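Defaults Deserve More Love

I got excited about default settings because of a thermostat. My apartment came with one already set for the season, and in two winters I changed it exactly once, by accident, with my elbow. Somebody picked that number before I moved in, and I have been living inside their choice ever since. I think that is wonderful, and I think designers should be shouting about it!

Most of us talk about design as the stuff people touch: the button, the menu, the big friendly slider. I love a good slider. But the setting you never open does more work than all of them put together. When I helped redo the sign-up form for the Jolham library card, we had 800 people go through it in the first month. The old form asked how you wanted your due date reminders and left the box blank. The new one had email already picked, with the other options right beside it. Only 215 people changed it. The rest sailed through, and the front desk stopped getting those sad calls about late books.
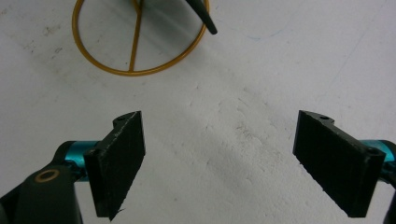
Golden wire base on a white surface.

Now, I know the complaint. A default can be used to sneak things past people, like the prechecked box that signs you up for a newsletter or adds a "protection plan" to your cart. I hate those too. My test is simple: would you be happy to read the default out loud to the person it affects? "We'll email you before your book is due" passes easily. "We'll charge you monthly unless you find the hidden link" does not, and whoever built it knows that.

What I'd love to see is more teams treating defaults as real design work, with sketches and arguments and testing. At Randeck, where I taught an evening class last October, I asked students to redesign a printer dialog by changing only what was preselected. They couldn't move a thing on the screen. They groaned, and then they went wild with it. Double-sided on. Black ink for plain text. Last printer used at the top. One group wrote 1000 words defending a single checkbox, and I read every one of them with a grin on my face.

So go look at the thing you're making and write down what happens if a person touches nothing at all. Start there, and do the sliders after lunch.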